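Gilholm Orders Tabletop Robot Arms for Its Motby Packing Rooms

MOTBY, March 2019 – Gilholm, a mail-order supplier of craft and classroom kits, has placed an order with equipment dealer Frei for 27 tabletop robot arms. The arms will sort and set out small parts before kits are boxed. Delivery begins in May.

The purchase replaces an earlier plan to lease one large packing line. Gilholm's buying team compared both options over a full budget year and found that the small arms needed less floor space and could be paid for in stages. The first stage covers four arms, grippers and a set of spare fingers. The rest of the order will be released when those arms have met the pick rates written into the contract.

Each arm comes with a wrist camera and a two-year service plan. Gilholm has also set aside 358 hours of staff training, to be charged to this year's budget. Tables, wiring and guarding are being bought separately through Purnodico, which handles fit-out work at the site.

Gilholm's catalog lists more than 1,776 separate parts, many of them small and made in different shapes. Trials are being run on cups, blocks and other simple items before the arms are given full kits. The company will use the results to decide which grippers to order for the later stages.

No jobs will be cut as part of the purchase. Packing staff will move to checking and final boxing as the arms are installed.

Questions about the order should be sent to the Gilholm press desk in Motby.

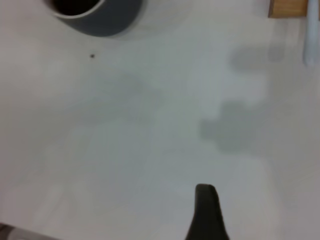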